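The Desk at the End of the Day

Theophilus Owusu has lived in his apartment in Asley for two years, and for most of that time he ate dinner on the couch. The desk was supposed to be where he ate, worked, paid bills and built things. It ended up being where he put things down.

"I'd come in and whatever was in my hands went on the desk," he says. "Then I'd need the desk, so I'd move it all to the bed. Then I'd need the bed."

He works for Lakatos, a small company that schedules freight, and he does most of the job from home. The apartment is one room with a kitchen along one side. There is space for one table of any kind, and he knew that when he signed the lease. What he did not know was how much a single surface would be asked to do.

I went to see him in October because I have the same problem and wanted to know how other people handle it. I had expected a system. He doesn't have one, exactly. He has a wall, a shelf and a habit.

The wall came first. Everything that stays on the desk has to stand along the back of it, against the wall. Boxes go on their edges. Bottles go upright. If a thing can't stand up, it gets moved to the shelf unit over the desk or it leaves the room. The front is for whatever he is doing right now, and when he is done it gets cleared.
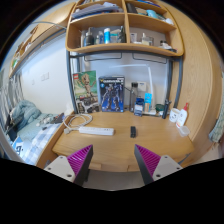 The habit is that he does it at 9 every night, whether he feels like it or not. Cables are the slow part. He used to push them all behind the desk, and every few weeks he would crawl under to find the one he wanted. Now he coils each one as he unplugs it. It is dull work and he puts the radio on for it.

Small things are worse than cables. Chargers, keys, memory sticks, caps from pens he no longer owns. He tried a tray, and the tray filled up in a week. He tried two trays. Last winter he emptied both onto the floor and counted what was in them, out of irritation more than anything, and got to 143. He kept almost none of it. The trays went to a neighbor.

The shelf unit took longer to get right. It has curved sides and sits up on a gray metal frame, with the posts coming down on either side of the desk, so it takes no space from the desktop. He found it through a secondhand place in Tistden and carried it home in pieces with his brother. For the first few months it was just a second desk, higher up. Things went in wherever there was room and he could never find the tape.

What helped was deciding by how often he reaches for something. Daily things stay on the desk, to the right, under or near the lamp. Mug, thermos, water, hand lotion. Weekly things go on the shelf. He doesn't claim this is clever, and his mother has always kept her kitchen that way.

The model kits are the exception to his own rule. He does not reach for them daily, or even monthly, and they take up more of the back edge than anything else. One is Lego, one is Gundam. I asked why they weren't on the shelf.

"Because then I'd forget I have them," he says. "I want to sit down and see the box."
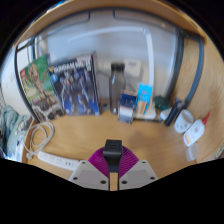 Groot and Gundam share the back of the desk with the water bottle.

I know people who would call that clutter. I used to be one of them. I had a spell a few years ago when I cleared my own desk down to the wood, and I kept it that way for eight days. I didn't enjoy sitting there. It felt like a desk in a bank. On the ninth day I brought back a mug, and by the end of the month I was back where I'd started, with receipts.

Owusu's version seems easier to live with. The desk is not bare and he isn't trying to make it bare. There is a fair amount on it – drinks, bottles, boxes, a lamp – and still enough open wood for a plate, or a laptop, or the parts of a kit when he finally opens one. A friend who is moving to Jamunmont has offered him a proper dining table for nothing. He measured the room and turned it down. It would have fit if he got rid of the couch.

He is thinking about a hook for the headphones. He has been thinking about it since spring, and for now they go on the doorknob.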